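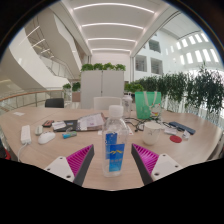 How does a game controller know what you're doing?

Print this page | E-mail this page

Pick up a controller, press a button, and your character jumps. It feels instant! But an awful lot goes on between your thumb and that jump, and nearly all of it is hidden inside a lump of plastic you probably leave on the sofa. So let's have a look inside (with our imaginations, please, keep the screwdrivers in the drawer).

What's under the buttons?

Underneath most buttons is a soft, rubbery dome. When you push down, the dome squashes flat, and a little black pad on the bottom of it touches two metal tracks on the green circuit board. Electricity can cross the pad from one track to the other, a bit like a drawbridge coming down over a moat. The controller's tiny computer chip notices the electricity and thinks, "Aha, the jump button!"

Let go and the dome pops back up by itself. The bridge is open again, no electricity gets across, and the chip knows you've stopped pressing.

A button like this only has two answers, on or off. It doesn't matter how hard you squeeze it. Lots of people mash the button harder when they're losing, but your character won't jump one bit higher!

The clever sticks

Thumbsticks are much fussier than buttons. They need to tell the game which way you're pushing AND how far. Push gently and your explorer tiptoes. Push all the way and they run.

Inside many sticks there are two small sensors. One measures left and right, the other measures up and down. As the stick tilts, it turns a part inside each sensor, and this changes how much electricity gets through. The chip turns both measurements into numbers. If you've ever found a square on a map using letters along the bottom and numbers up the side, you already know the trick. Put the two together and you have one exact spot.

When you take your thumb away, springs pull the stick back to the middle. After a few years of hard work the sensors can get worn or dusty, and then the stick may say it's being pushed when it isn't. Your character wanders off on their own, straight into the lava. This is called drift, and it is very annoying indeed.

Games have a way of helping. They ignore tiny movements near the middle of the stick, and that quiet patch is known as the dead zone. Some games let you make it bigger or smaller in the settings. In the racing game Taretti you'll find it under Controls, on page 2 of the options.

What makes it rumble?

This is my favourite bit! Many controllers have a small motor in each handle, and on the end of each motor is a weight. The weight is lopsided, heavy on one side and light on the other. When the motor spins, the heavy side swings round and round and tugs the whole controller about. That's the buzz you feel in your hands.

Quite often one weight is bigger. The big one gives a deep, slow shake, good for explosions and stomping giants. The small one gives a quick tickle, good for rain or a bumpy road. Game makers mix the two together like paints. The people who made Lullero, a gentle game about a sleepy lighthouse, tried out 40 different rumbles just for the sea.

Sending the message

If your controller has a wire, the numbers travel down it to the console or computer. If it's wireless, they go by radio, the same family of waves that carries music to a radio in the kitchen. You can't see them or feel them, and they zip along at the speed of light.

The controller doesn't send one message and then have a rest. It keeps on reporting, again and again, even when you're sitting still: "No buttons. Stick in the middle. No buttons. Stick in the middle." Some fast ones, such as the Brellska pad, can do this 1000 times every second. Imagine having to say anything that often!

The game reads the newest message, works out what should happen, and draws the next picture on the screen. Any waiting time between your press and the picture is called lag. A little lag is always there, but if it's short enough your brain won't spot it.

Try it yourself: the lopsided spinner

You will need a pencil, a circle of thick card and a blob of sticky tack. Ask a grown-up to help you push the pencil through the centre of the card.

Spin the pencil between your palms and feel how smoothly it turns. Now squash the sticky tack on near the edge of the card and spin it again. Can you feel it wobble? You've made a rumble weight!

Try moving the tack closer to the pencil. Does the wobble get stronger or weaker?

Words to remember

Circuit board: the flat board that holds the electronic parts and joins them up.
Sensor: a part that measures something, such as movement or light.
Dead zone: the patch near the middle of a stick that the game ignores.
Drift: when a stick says it's moving and your thumb isn't on it.
Lag: the wait between pressing and seeing.

Find out more

The Santoro Games Room has more than 700 controllers on show, including some very odd ones shaped like fishing rods and drums. Next time, we'll find out how a game remembers where you saved!

Last updated: May 8, 2020

Contact us | © Santoro Games Room | Back to top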